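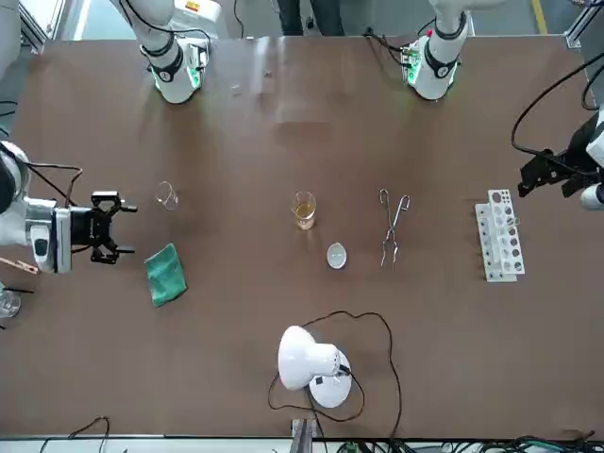 The new planner finally went onto both arms last night, and I'm still grinning. For months I'd been treating the two arms as separate programs that happened to share a table, with a clumsy lock in between so they never moved at the same time. It was safe, and so slow!

Now there's one planner for the pair. Every trajectory gets checked against the other arm's whole planned path (cables included, as a fat padded tube), and if they conflict, one arm gets stretched in time until they don't. Vilmos Csizmadia suggested the time stretching back in June and I told him it would never be fast enough. Median planning time is 219 ms. Sorry, Vilmos.

Perception is the part I'm still fighting. Clear glass is awful for depth – an empty beaker comes back as a hole in the tabletop, while the one with amber liquid gives me a decent lower half and nothing above it. So I've stopped trusting depth there and segment in color first, then fit a cylinder. The tongs are fine. The lamp cord is not fine: thin, black, loops everywhere, and my collision map drops most of it as noise.

Next up is porting the logger to Bretell so I can replay a bad plan step by step. There are 14 of those saved already, and I can't wait to dig in.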